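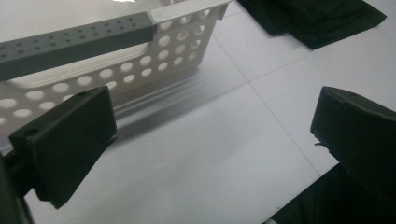 Perforated storage basket, white, with gray handle bar. Caloten household range.

Caloten Perforated Storage Basket
Item 157
Supplied by Traltcombe Household Equipment

Product description

The Caloten Perforated Storage Basket is an open-topped plastic basket for clothing, towels and bed linen. It is intended for use on the floor, on a closet shelf or in a laundry room. The long side wall is perforated with rows of circular holes, which allow air to reach the contents and permit the user to see what has been stored without lifting out the upper layers.

The rim is solid and has squared corners. A gray handle bar with small square perforations runs along the rim and ends in a white cap. The inner floor of the basket is flat, so that folded items may be stacked without tipping.

The basket is sold singly or in sets of 4. Baskets in a set are identical in size and color. Lids are not available for this item.

Folding for storage

Traltcombe recommends that garments be folded to a common width before they are placed in the basket. Stacks of uneven width tend to lean when the basket is lifted and must then be folded again. The following method was prepared by Iwona Kołodziej of the Traltcombe product office and is suitable for shirts, light sweaters and small towels.

Lay the item face down on a flat, clean surface. Bring both sides in toward the center until the item is 30 centimeters wide or less. Smooth the sleeves flat along the back. Fold the lower edge up to the middle, then fold once more to meet the collar. Turn the item over and press it gently with the palm of the hand.
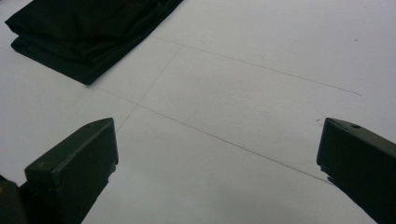
Items should be placed in the basket with the rounded fold facing the long side wall. Heavier pieces belong at the bottom. Dark and light fabrics may be stored in the same basket when fully dry, although new dark garments should be washed separately before first storage. Knitwear with loose stitches should be kept away from the perforations or placed in a cotton bag.

Households that fold on a table may wish to mark the finished width with a light pencil line on a sheet of plain paper. Paper used for this purpose should be replaced when it becomes creased or soiled. Pencil is preferred over ink or marker, which may transfer to fabric.

Placement

The basket may be set directly on tile, wood or sealed concrete. It should stand clear of heaters and should not be used as a step or seat. When the basket is kept on a shelf, the full base must be supported.

Care

Wash by hand with warm water and mild soap. A soft brush may be used to remove lint from the round holes and from the smaller openings in the handle bar. Rinse and dry before use. Abrasive powders, solvents and bleach will dull the surface and are not covered by the product guarantee. The basket is not suitable for dishwashers.

Related items

Egger Drawer Divider, for use with folded socks and underwear.
Nustwood Closet Shelf, item 1910, sold with wall brackets.
Cotton storage bag, plain, for knitwear.

Ordering and returns

Orders may be placed through the Traltcombe catalog desk or with an approved dealer. The item number should be stated on all orders. Unused baskets may be returned in their original wrapping together with the sales receipt. Claims for damage in transit should be made in writing and should include a short account of the damage.

Questions concerning sets, replacement end caps or orders for schools and residence halls should be directed to Remo Plattner, Household Equipment. Replacement end caps ordered after the February stock count are shipped with the next regular delivery.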